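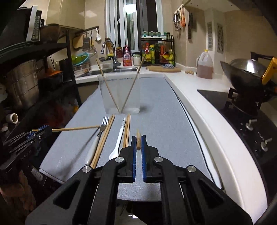 Mirno puts the chopsticks away, and has the records to prove it

Table-setting task pack for hand-held grippers goes on sale in March

Gavitstead: Mirno, the small firm that sells household chores by the box, has announced its Cutlery and Chopsticks pack, a ready-made set of kitchen tasks for teams teaching robots to handle thin, light and generally unhelpful objects. It goes on sale in March at £1795, with delivery to mainland addresses included and washing-up left to the buyer.

The pack is meant for people who already own a pair of hand-held grippers and have found that owning them is the easy part. Someone still has to decide what to pick up, where it starts, where it should end and what counts as a mess. Mirno has spent the past year deciding, mostly in kitchens, and mostly standing up.

Each box holds a light grey fabric mat, forks and spoons, wooden chopsticks with plenty of spares, a clear plastic container to stand them in, and a spiral-bound book of 17 tasks. The tasks begin with moving a single fork from one side of the mat to the other. They go on to pairing chopsticks, standing them upright in the container, laying a place for one, laying a place for someone left-handed, and clearing the lot away again. The last task in the book is called "Drawer" and runs to four pages.

"We started with mugs, like everybody else," said Vandana Semwal, who runs product at Mirno. "Mugs are lovely. A mug wants to be picked up. A chopstick lying flat on a table would prefer you went away. If you get hold of it a little off centre it swings round and hits the spoon, and then you have two problems and a noise."

The choice of chopsticks was a practical one. They are cheap, they are much the same the world over, and they taper, so that a grip which is sound at the thick end may be hopeless at the tip. They also come in pairs, which gives two-handed work a point. Several of the tasks ask the operator to hold one stick upright in one gripper while bringing the second across with the other, a movement that most adults can do without thinking and that takes new operators most of a morning to do without swearing.

The mat is there for friction and for peace and quiet. An earlier version of the pack used bare worktop, and testers reported that the forks travelled. The present fabric is thick enough for a jaw to press into slightly as it closes round a handle, and it can go in the washing machine at 40 degrees. Mirno advises against tumble drying, having tried it.

Along with the hardware, buyers get a year's access to Mirno's checking service. Recordings are sent in and looked over by a person, who marks each attempt as clean, untidy or void and writes a line about why. The price covers 200 recordings, and further blocks can be bought. Comments are returned within 2 working days. They are known to be frank. One early customer, the kitchen automation firm Trandard, has pinned a favourite above its sink: "Correct fork, correct place, wrong way up, seventh time."

Trandard used the pack through the winter to train new operators before letting them loose on its own, more expensive crockery. Mittal, which fits out test kitchens, has agreed to offer it as an extra on new installations, next to the boiling-water tap on the order form.

Mirno is keen to be clear about what the pack won't do. It comes without grippers, cameras or software, and it contains no robot. It does not promise that a machine trained on the results will be able to lay a table for Sunday lunch, or that it will be invited back. Knives have been left out altogether. The company considered them for roughly an afternoon and then read its insurance policy.

The tasks are written to be done in an ordinary working kitchen, with the usual jars, pans and packets left where they are. Mirno's guide asks only that the mat be clear of crumbs at the start and that nothing is cooking. "People tidy up before they record, as if their mother were coming round," said Semwal. "Please don't. The robot is going to have to live with your spice rack at some point."

A second pack, covering lids, is in testing. Mirno will not give a date for it. Staff describe the cling film section as ongoing.

Cutlery and Chopsticks can be ordered direct from Mirno from March. Replacement chopsticks are sold separately, in bundles, and the company suggests ordering them at the same time as the box. Spare mats are available in light grey only.

Press enquiries: Vandana Semwal, Mirno, Gavitstead. Review packs can be lent for a month and should be returned with the same number of forks.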